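# Cable sorting on a red cloth

I keep putting off the cables. Everything else in the workroom has a place now, more or less, but cables breed in drawers, and by April I had two drawers that wouldn't shut and a carrier bag hanging off a hook. What follows is how I went through them, with the method written down mainly so that I can repeat it next year without working it out again.

The first decision was the surface. I had tried this once on the desk and once on the bare floor. The desk is orange-yellow and already holds the keyboard and whatever paper I haven't dealt with, so there is never enough clear width. The floor is pale grey, which is fine for contrast, but my knees give out after twenty minutes. This time I used a dark red cloth. It is an old Luvumine table cover, washed so often that it no longer slides. Fabric has one advantage over a hard top: small parts stay where you drop them. A ferrule or a loose screw will bounce off a desk and go under the radiator, where it lives for ever.

The drawback is contrast. Most of my leads are black, and black on dark red is poor under a weak lamp. A pale cloth would be better. I have one, but it's on the bed in the spare room.

## Working order

1. Empty one drawer only. The second drawer stays shut until the first is finished.
2. Pull out anything with a plug attached and put it to one side. Mains leads get checked separately.
3. Uncoil each remaining lead fully and look along its length for kinks, flat spots and cracked sheath.
4. Identify both ends. If I can't name an end within a minute, it goes in the unknown box.
5. Test, label, coil, bag.

Step three takes the longest. A lead that has been wound tightly round a hand keeps the twist, and you have to let it untwist before you can coil it properly. I use the over-under method on anything longer than a metre. Short ones get a single loop and a tie.

The first drawer gave 46 leads. I only know this because I number the labels. The second drawer was smaller in number but worse in kind, with a lot of thick stuff and two extension reels that should never have been in there.

## Where it had got to by evening

I started after lunch and it was dark outside by the time I reached the leads that need a powered device at one end. These are the slow ones. A continuity tester will tell you that a conductor is whole, but it won't tell you whether the lead will hold up in use, so I like to leave it connected to something with a display and flex it near each end. If the reading drops out or the screen flickers, the fault is almost always in the strain relief.
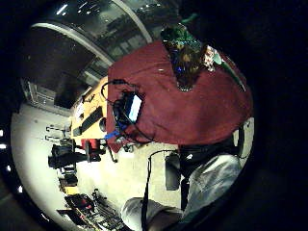

*The red cloth in the evening, with the lit screen, the black cables and a blue connector or clip.*

Blue is a useful colour for a connector. I can find it by eye in a heap, and I wish more makers would bother. My own fix is a turn of coloured tape at each end of the lead, the same colour at both ends, applied 100 mm back from the plug so that it doesn't interfere with the grip. Closer than that and it gets picked off by fingers. Blue for data, yellow for audio, green for anything low voltage. I ran out of yellow and finished the audio leads with white, so for this year white and yellow mean the same thing. There is a note in the drawer.

For the labels themselves I went back to Jillik wrap-round tags after a bad spell with a cheaper type. The cheap ones used a paper face, and the ink rubbed off within months. A good tag has a clear tail that wraps over the printed part. I write the number, the length and the year tested. I used to write the purpose as well, but purposes change and then the label is wrong.

## The unknown box

Zulmira Magalhães lent me her box of adaptors for the week, and it cleared most of my unknowns. Several turned out to be camera leads from equipment I sold years ago. One was a charger lead for a Branell radio that I still own and had assumed was dead. It charges perfectly well. I had been using the wrong lead with it since I moved house.

My rule for the remainder is that they stay in the box until the next sort. If they are still unidentified then, they go to recycling. I don't cut the ends off "in case the wire is useful". I have a jar of such wire. I have never used any of it.

## Storage

The drawers now hold only coiled leads in resealable bags, standing on edge like cards in an index. I tried laying the bags flat and it doesn't work, as you have to lift everything out to read the labels. On edge, a drawer 200 mm deep takes two rows with room to get a hand in.

Bag sizes matter more than I expected. I bought one pack each of small and medium, and I should have bought two medium. Anything thicker than 8 mm in the sheath doesn't want to be bagged at all. It pushes the seal open overnight. Those leads hang from hooks by a fabric strap, one lead to a hook.

The mains leads I had put aside went through a separate check: plug top open, cord grip tight, correct fuse, no discolouration at the terminals. Two had the wrong fuse, both too high for the cable. One had a cord grip that was gripping nothing. That went straight in the bin with the plug removed, which is the one case in which I do cut an end off.

The extension reels are now in the Mancuso crate under the shelf. They need to be fully unwound under load or they heat up, and I've written that on the lid.

Still to do: the audio leads want proper yellow tape, and I need more medium bags. The carrier bag on the hook hasn't been touched. It feels like mostly phone chargers, going by the weight, and I'll do it on the cloth again when I have a free afternoon.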